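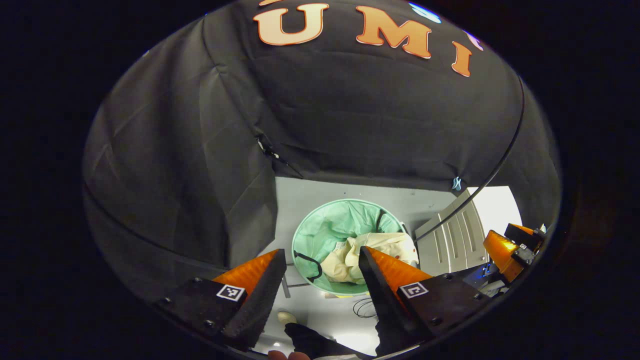

Black fabric, orange letters and a mint-green hamper liner.

I have been making fabric garlands for every birthday in this family for years, and I have cut every single one of those little triangles with scissors. My wrist has opinions about this. So when my crafty friend Huiling told me the Plamora rotary punch would cut through felt AND paper, I ordered one before I'd even finished my coffee.

Okay, so first the good stuff. It cuts paper like a dream! Scrapbook paper, old maps, the pages of a falling-apart cookbook I found at a yard sale - all of it came out with clean edges. I made 40 triangles while watching one episode of a baking show, and then I kept going (I have no self-control) and now there's a bag of paper triangles on my desk waiting for a party.

Felt is a different story. The thin kind is fine if you lean on the handle. The thick wool felt I had left over from my April wreath got chewed up along one side, and I had to trim it by hand anyway. Two layers? Forget it.

It comes with 3 dies: triangle, scallop and a leaf. I love the scallop. The leaf is kind of skinny and looks more like a green bean to me, but my daughter thinks it's adorable, so there you go. Swapping them takes a minute and the little screw is easy to lose, so do it over a tray.

My only real gripe is the storage case. The lid pops open if you look at it wrong, and I've picked dies up off the craft room rug more than once.

Would I buy it again? For paper garlands, yes, in a heartbeat. If you mostly work with felt, I'd hang on to your good scissors. Next up for me is a scalloped banner for the porch, in yellow and white.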